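Home | News | Living | Archive | Contact

July
By the Living desk

Painting one gray wall, 615 times over

The color mixer at Kodeo, a paint shop on the main street in Clulorville, has worked behind the same counter for most of her adult life. She asked that her name be left out because she doesn't want calls at home. Customers already stop her at the grocery store with chips of plaster in their pockets.

The shop keeps a card file of every custom color it has mixed. There are 615 cards in it. By her reading of the file, more of them are gray than any other color.

"People come in and say they want gray like it's one thing," she said. "Then I put two grays next to each other and they see that one is green and the other is pink. They never noticed it until that minute."

She learned the trade from the previous owner, who did not own a color-matching machine and did not want one. The shop has one now. She uses it for whites and for anything that has to be ready before lunch. For grays she still starts by eye, with a stick and a scrap of board, and lets the board dry overnight before she will talk about it.

"Wet paint lies to you," she said. "I tell people to go home and come back. Some of them don't like that."

Most of the complaints she hears are about light. A color picked on a Sunday afternoon at a kitchen table facing south will look different in a hallway with one bulb. She tells customers to paint a large board, lean it against the wall they plan to paint, and leave it there for 3 days. She wants them to look at it at breakfast and again with the lamps on.

"They'll say it changed. It didn't change. The room did."

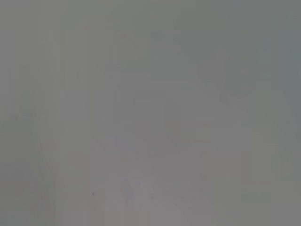
Photo: Clulorville Living desk

The warm grays have been popular lately, she said, the ones with a little mauve in them. Before that everyone wanted the cool ones, which tend to go green near a window with trees outside. She has repainted her own front room twice and is not happy with it yet. The color there now is card 474, which she mixed for a dentist's office in Altton.

"It looked very good at the dentist's," she said.

She has opinions about primer and will share them with anyone who stands still. Fresh patches soak up paint faster than the old wall around them, and if they are not primed they will show as dull squares for as long as the paint is up. A second coat helps some. A third coat is money wasted, in her view, when a quart of primer would have done the job.

Rollers are another sore point. She sells one made by Iwasaki and says it sheds less than the cheap ones, though she still wraps any new roller in tape and peels it off before using it, to pull the loose fuzz. She washes hers and has kept the same handle for years.

Asked what job she remembers best, she named a church basement. The members wanted to match a wall that had been painted before any of them joined, and they brought her a piece the size of a thumbnail. It took her most of a week. The first four boards were wrong, all too blue.

"I put in a drop of red, then I put in another drop, and I went home mad," she said. "In the morning it was right. I wrote it down before I took my coat off."

The shop charges extra for a match like that, but only if the customer takes it home. She keeps the failed boards in the back room, stacked by color, and sells them for a small price to people who want to build birdhouses. There were close to a full shelf of them when we visited, and she had no plans to thin them out.

She will be at the counter through the summer. The shop opens at 7 a.m., and she asks that people bring a sample bigger than a thumbnail.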